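Notes and photographs on the toy vegetable and pan set, kept by Sze-wing Tai for the Brillbridge play equipment library. Catalogue no. 193.

## Contents and condition

The set is lent as one lot: four toy vegetables and the steel pan. The vegetables are a red chilli pepper, a carrot, an aubergine and an ear of corn. They came to us in December with the Skerberg donation and were entered by Dong-geon Yeom under "kitchen, small". Replacement value is 25 for the lot. The pan is a real one and was bought separately.

Finish varies between pieces. The pepper is glossy and marks easily with fingerprints. The carrot has a matt, textured surface that holds dust in the grooves and needs a soft brush. The aubergine is kept with the carrot in the tray, calyx end up. Leafy tops and stem caps should be checked at each return; a loose cap is a reason to withdraw the piece, and the whole lot goes back on the shelf only when the piece has been put right.

Polished steel shows everything. Wipe along the curve of the wall, dry at once, and do not use the green scouring pads from the sink. Handle rivets are tested by hand for movement. The wear at the tip of the saucepan handle was noted at entry and is not charged to borrowers.

## Photographs

Spellings follow the catalogue. Select a picture for the larger copy.

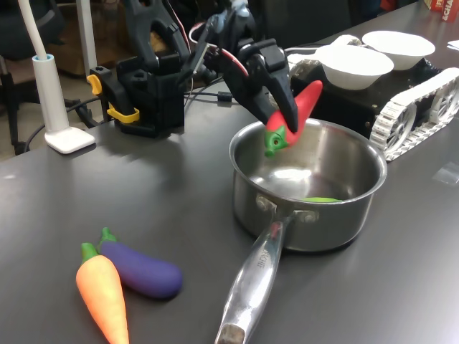

Pepper, held at an angle over the rim of the saucepan, with the small hole in the green cap showing. Carrot and aubergine on the table. The handle lettering ends in "CHEF".

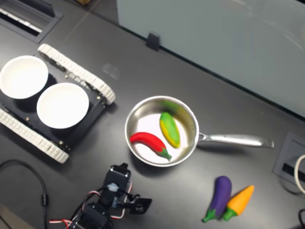
Pepper in the pan, cap to the lower right. Carrot and aubergine outside it, slightly overlapping. Two white bowls to the left, both empty.
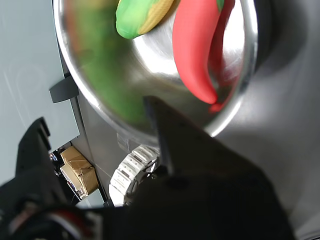 Corn and pepper against polished steel. The husk is bright green and the kernels pale yellow; the pepper tapers to a point.

## Borrowing

Loan period is 39 days, with one renewal if no other group has asked for the set. Apply to Kylie Lockyer at the desk and quote the catalogue number. Sets go out in the grey Dukero crate, vegetables in the tray and pan underneath with a cloth between them. Please return the cloth.

Missing pieces should be reported before the return date. Single vegetables are usually available from Woo, though the current carrot is a shade paler than ours and has a longer top.

Page last checked 2020-02-02.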